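Postudberg Site - Water and Drainage Working Group

Minutes of the meeting held 05/03/2024

Chair: Tibor Vincze

Attending: site engineering, building operations, grounds, Insaurralde (drainage contractor), Bromia (tenant, east building)

Apologies: Vallent (roofing contractor). Written comments were received and are noted under item 3.

**1. Previous minutes**

The January minutes were accepted with one correction. Under item 4, "north swale" should read "north culvert". The action on the spare pump controller is closed.

**2. East parking lot - standing water**

Insaurralde reported on the survey of the storm line between the east lot and the outfall. The line is 100 feet long, clay for most of its length, with a plastic section added when the loading dock was rebuilt. Two joints are displaced. The worse one is upstream of the second manhole and is catching leaf debris. Grade is acceptable on either side of it, so the group agreed that the line does not need to be relaid end to end.

Options discussed:

- Spot repair at both joints by excavation. Lowest material cost, but the lot would be closed on the dock side.
- Lining from manhole to manhole. No excavation. Insaurralde cautioned that a liner will follow the offset at the upstream joint and leave a lip.
- Excavation at the upstream joint, with a short liner at the other.

The third option was preferred. Bromia asked that dock access be kept open in the mornings. Insaurralde will confirm whether plates can be laid over the trench overnight and will price both cases.

**3. Roof drains, east building**

Vallent's written comments state that the overflow scuppers are set too high relative to the membrane and that ponding will reach the curb of the rooftop units before any overflow occurs. Site engineering does not agree with the measurement and believes it was taken from the top of the insulation board. The chair asked for one set of levels, taken jointly, before any further correspondence.

Strainers are missing on three drains. Building operations will replace them from stock. The replacements are cast iron - the plastic type has been discontinued on this site after repeated breakage during snow clearing. 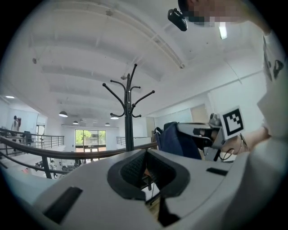
The question of heat trace on the two north-facing leaders was carried over. Building operations has the load figures for the panel but not for the proposed cable. If the circuit cannot take the added load, the cable will have to be fed from the mechanical room, and the cost moves to next year's budget.

**4. Backflow preventer testing**

Annual tests are due on all units. The unit on the irrigation feed failed its last test on the second check and was rebuilt. Grounds asked whether it could be moved above grade. The present vault floods, and the test ports have been found under water more than once. Site engineering supports the move, subject to a heated enclosure.

Tibor Vincze noted that the test reports are filed under two different numbering systems. The valve tag number is to be used from now on. Older reports will not be renumbered.

**5. Detention pond**

Grounds reported sediment at the inlet up to the lower edge of the trash rack. Removal was last carried out by hand. A small excavator can reach from the berm if the fence panel is taken out. The berm is soft at the south end and mats will be needed.

The 25-year storm calculation for the pond predates the dock extension. It was agreed to rerun it with the current paved area before any decision is made on the outlet weir.

**6. Other business**

Bromia reported a sewer odor in the ground floor corridor, strongest near the janitor's closet. Likely a dry floor drain trap. Building operations will fill it and consider a trap primer if the odor returns.

**Actions**

- Insaurralde: price the combined repair, with and without overnight plates.
- Site engineering and Vallent: joint levels at scuppers.
- Building operations: strainers, heat trace load check, floor drain trap.
- Grounds: quote for mats and excavator.
- Site engineering: rerun pond calculation; sketch for above-grade backflow enclosure.

The next meeting will be called once the joint levels are available.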